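3.2 Kitchens and the sharing of household work

The second part of the study was carried out in April in Vestidgate, where we asked 51 households to keep a diary of who cooks, who cleans and who decides what is eaten. The diary had a page for each day, and every person above the age of ten could write in it. From these pages we obtained 923 entries that were complete enough to be coded. Entries without a name or without an hour were put aside.
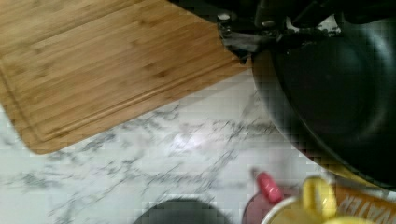

Most entries concern the preparation of the evening meal. Cutting and peeling were shared more often than frying or boiling, and children were named mainly in connection with washing vegetables. Catacutan, in an earlier study of rented flats, found the same order of tasks, although the families in that study were smaller and the period of observation was shorter.

We also asked each household to draw a plan of its kitchen and to mark the places where two persons can stand at the same time. The sink was the place most often marked as difficult. In six of the plans it was drawn next to the door, so that a person washing dishes must step back when another person comes in.

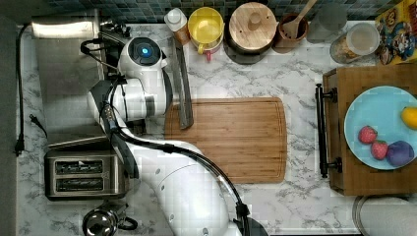

Figure 2. Worktop with the sink at the left side.

The plans were coded by two readers, who worked separately and later compared their notes. Where they did not agree, Remedios Sarmiento read the plan again and her decision was kept. A difficulty in this step was that some families drew the kitchen as they wished it to be, with a longer worktop or a second window. Such plans were returned with a request for a new drawing.
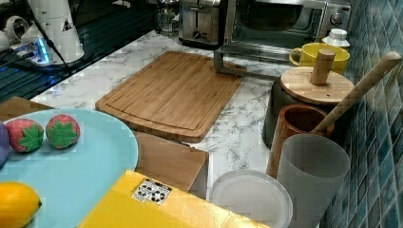 The answers about decisions are less clear than the answers about tasks. Many respondents wrote that the person who shops also decides the menu, but the diaries of the same homes show that the menu was often changed by the person who came home first. Lamum describes this as "late planning", and we keep this term in the following sections.
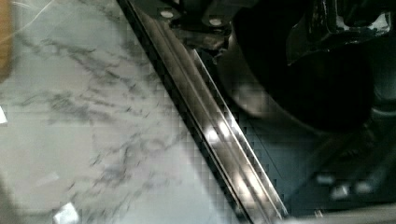
A comparison with the households in Okberg is given in Section 4. The diary used there was shorter and did not ask about cleaning, therefore only the entries on cooking and shopping can be compared.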